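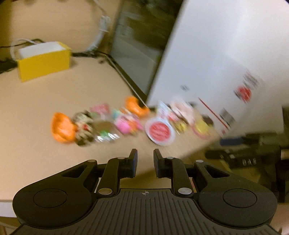 About Carbone

Carbone packs mixed boxes of snacks and small toys for offices, school fairs and children's parties. We are a team of 11 and we work from two rooms above the old Vallanton bakery, one for stock and one for packing.

Puspita Yusof and Fulvio Rinaldi started the business after several years of buying for a chain of station kiosks. Their first order was 73 boxes for a staff party at Driltel, packed over two evenings in Puspita's kitchen. Last December we sent out 1,865.

How a box is put together

Every order begins on the table. Mercy Mosoti lays the packets and wrapped sweets out in a row before anything is packed, so that she can see whether there is too much of one colour or too many of one flavour. Toys go in among the snacks and are moved about until the mix looks right. Only then is the list typed up and passed to the packers.

Heavy things go in first. Crisps and anything else that crushes easily go on top, with a sheet of tissue under the lid. We use plain white cardboard for most orders — customers who want their own printed box can send us flat ones.

What we stock

There are 722 lines on our list at present. Nazareno Farina does the buying and checks the dates on everything that comes in. We do not sell items with less than two months left on them. Ingredients and allergens are listed on a card inside each box, and Nives Guerra can send the same list by email before you order.

Visiting us

The packing room is open to customers from 10am to 3pm. Please ring first, as the stairs are narrow and deliveries are often left on them. The entrance is in the yard, next to the Covetti shoe repair shop.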